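Chapter 9
Opening the Case: Memory, Slots, and the Lay of the Board

What this chapter covers
Finding your way around inside a desktop tower
Telling memory slots from expansion slots
Handling, removing, and seating a memory module
Deciding where a module should go when there are more slots than modules

My first repair bench was a door laid across two filing cabinets, in the back of a shop called Fastley, and the man who taught me at it was Thaddeus Pruitt. Thaddeus had fixed typewriters before he fixed computers, and he carried over from typewriters the habit of looking at a machine for a good long while before putting a hand in it. I was nineteen and in a hurry, and I thought he was being slow on purpose. He would fold his arms, lean over an open case, and ask me to name what I saw, starting at one corner and going around. If I skipped something he simply waited - he could wait longer than anyone I have ever met.

I've taught this course for a good many years now, and I still start the memory chapter his way. By the end of it you'll be able to take out a module, put it back, and know from the feel of it that it has gone all the way in. But I would like you to spend your first session just looking.

Why memory comes first

Of all the parts you will change in a desktop computer, memory is the kindest to beginners. There are no screws to lose and no cables to trace. The module goes straight down into its slot, it has a notch that keeps you from putting it in backward, and the latches tell you a good deal about whether you've done it right. It is also the repair that customers notice most happily. Benvinda Prata, who shares the teaching of the evening section with me, keeps a thank-you card over her desk from a retired bookkeeper whose old tower had been taking most of a coffee break to open a spreadsheet. All Benvinda did was add memory.

Before you touch anything

Shut the computer down properly, switch off the power supply if it has a switch, and pull the power cord from the wall. Then press the front power button once and hold it for a few seconds, to drain what charge is left. Lay the tower on its side with the removable panel facing up. You want the board flat in front of you like a map on a table, so that you are pressing down toward the bench and the case can't tip.

Put on your wrist strap and clip it to bare metal on the chassis. I know the straps are ugly and that your cousin has built computers for years without one. A person can carry a charge of 4,000 volts across a carpet in winter and feel only a small snap at the doorknob, and memory chips can be damaged by far less than that.

Hold a module by its two short ends or its long top edge, and keep your fingers off the contacts. If you need to set it down, set it on an antistatic bag or mat.

Learning the neighborhoods

I think of a motherboard as a small town, and I ask students to find the main square first. For us that's the processor socket, a square with a metal or dark frame around it. Memory slots are nearly always close by, long and narrow and parallel to one another, because the processor and the memory have a great deal to say to each other. Some boards have two slots, many have four, and larger workstation boards may put a bank on each side of the processor.

Expansion slots are the ones beginners mix up with memory slots. They're long too, but they line up with the row of metal brackets at the edge of the case, where a graphics card would poke its connectors out the back. Follow a slot toward the case wall, and if you arrive at a bracket, you have found an expansion slot.

Take your time over the next three views of an open tower, and find the processor and the power supply wherever they show before you go looking for the memory. 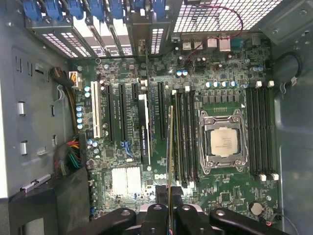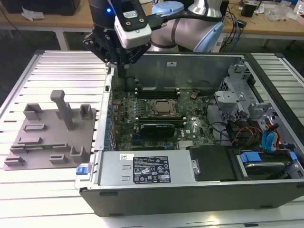
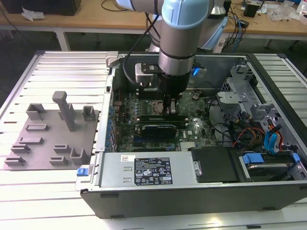
Exercise 9.1: Draw your own map

With the cord unplugged and the strap on, sketch the inside of your bench machine on a full sheet of paper. Mark the processor, each memory slot, the expansion slots, and the power supply. Label each memory slot with whatever is printed beside it on the board, and shade in the slots that hold a module. Keep the sketch, as we will need it when we come to channels and pairing.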